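Print | E-mail
2 min read

Plondemville library goes quiet again

From September the reading room at Plindgate will be silent between two and five in the afternoon. Those who remember the last attempt will recall that it ended with a man eating celery and a letter to the council.

Barış Dursun, who has run the front desk through three sets of carpets, says the rules are simpler now. Phones go off at the door. Whispering counts as talking. The radiator by Local History is exempt, having ignored every previous notice.

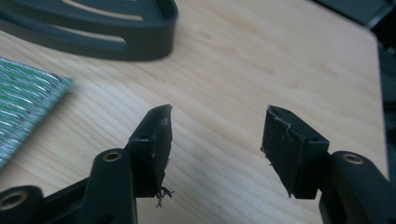 Can I still return books during quiet hours? Use the slot on Kocsis Street, which takes anything thinner than a family Bible, and your account will be cleared by the next morning.

The large print shelves have moved upstairs, a decision we expect to hear about. There is a lift. The Fluson bequest, all 400 volumes of it, is finally on open display, and if you have been waiting to borrow a history of drainage you are now spoilt for choice. Loans are for 21 days, as before, and the fine for lateness is still 20 pence, as before, and still mostly paid in coppers.

The crossword will be photocopied in future. Whoever has been filling it in using pen, and wrongly, may keep the original.

3 comments | 12 shares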